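About Forwood

Forwood sells a kit for teaching robots to handle things in ordinary homes. We began in Hiltenthorpe, above a shop that sold vacuum cleaner bags, and still answer the phone as if we might be asked for one.

What you get

The standard kit is called the Arnar. It comes with a pair of hand-held grippers, the cables, the recording software and a 12-page manual, four pages of which are worth reading. A person picks up the grippers and does a chore with them, and the recording goes to whoever is training the robot. No robot has to be in the house, so the cat stays calm and the insurance stays cheap.

We put most of our effort into the fingertips. Fruit is a good judge of a fingertip. An orange is round, dimpled and keen to get to the floor, and a grip that suits it may be far too much for a piece of banana.

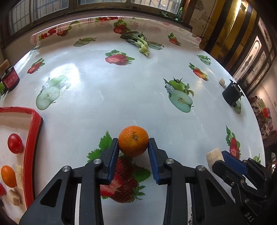
How we work

You can buy the kit and do the recording yourself, or hire us to do it for you. Most clients start with the first and call about the second in August, when their interns leave.

If we do it, we work in real kitchens and living rooms, on whatever table is there. We used to have a test bench, gray and perfectly level. Robots trained on it did very well on gray, level benches. A tablecloth covered in printed strawberries and apples asks harder questions: a robot has to work out which fruit can be picked up, and at the end of a long day so do we.

Sorting food into and out of a tray is our most requested job. It sounds dull and it is, for the first hour. Then you start having opinions about grapes.

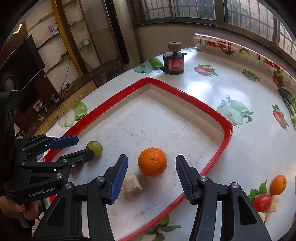

Each order of this kind runs to 700 recordings, and we watch them all before they leave the building. Bad ones are thrown out. Clumsy ones stay in if the client wants them, and the better clients do. Our largest order so far was 1144 recordings for Vasconcelos, who make kitchen robots and are very particular about citrus.

What we don't do

We don't build robots, rent robots or repair robots. We will not come and look at your dishwasher. If you need grippers for anything heavier than groceries, ask us and we'll tell you who to call.

Forwood, Hiltenthorpe | Contact us | Kit support: extension 1886 | © Forwood. All rights reserved. | Back to top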